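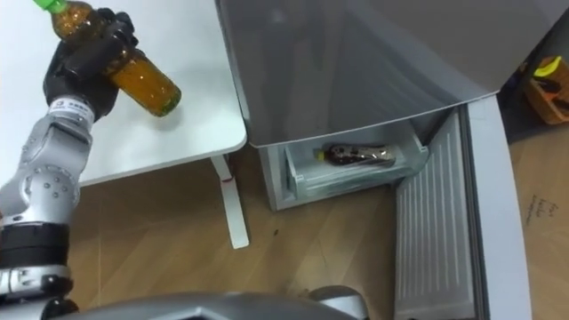
Zodier hand kit, hands-on notes. We've had one on the bench arm since April and I keep getting the same questions, so they go in one thread. 1/13

What you get: the hand, a wrist adapter, one cable, a power brick and a USB stick with the driver. No arm. The listing on Trirnard shows the hand on an arm and people keep assuming the arm is part of the price.

Mounting took under an hour. The adapter bolt pattern matched our arm without a spacer. Check yours first, the drawing is on page 5 of the manual and it is correct in the current revision. The older PDF has two holes swapped.

Driver installs clean on a fresh machine. On a machine that already has the Keane gripper package it fights over the serial port. Uninstall Keane, reboot, install Zodier, then put Keane back if you still need it.

Grasping. Drink bottles are what I use most, because they're cheap and the shape is annoying. The default power grasp closes at one fixed speed, and on thin plastic you want it slower. I run closing speed at 49 percent and leave the force limit at the factory value.

A tilted bottle is a harder test than an upright one. The liquid moves, the center of mass moves with it, and any slack in the grip becomes rotation. Best results so far: fingers wrapped around the body, thumb opposite, cap end left clear.

I ran 400 pick and hold cycles on plastic bottles, same grasp, filled to different levels. 13 drops. Most of them were bottles less than half full. Full ones are heavier but they don't dent under the fingers, so contact stays put.

Condensation is a separate problem and isn't in those numbers. All 400 were done with dry bottles at room temperature. If your task involves a fridge, do your own test. The stock fingertips are smooth and I don't trust them on a wet surface.

Holico sells a textured fingertip set that fits. Better grip on film wrappers and small packaged food. The fit is tight – warm the sleeves in your hands first or you'll tear one. I tore one. They also add enough thickness that you have to redo the closing calibration.

Working near appliances: an open freezer drawer is the tightest spot in our kitchen setup. The hand fits, but the wrist and the first joint behind it need more room than the CAD envelope suggests. Model the cable too. Ours snagged on a door edge twice before I rerouted it along the forearm.

Things I don't like. The status light faces the palm, so you can't see it during a grasp. The error codes are listed in the manual with no descriptions for the last five. Support answered my email about that with the same page of the manual.

Things I do like. Finger replacement is two screws and needs no recalibration if you reuse the stock tips. Position feedback is clean enough that I dropped my own filter. It has also survived one solid hit against a table edge (my fault, bad waypoint) with a scuff and nothing else.

Would I buy a second one? For bottles, boxes and handles, yes. For thin bags, coins or anything flat on a table, no, get a simple two-finger gripper and spend the rest on fingertips. Config file with my speeds and limits is going up tonight – reply if you want a different arm profile added. 13/13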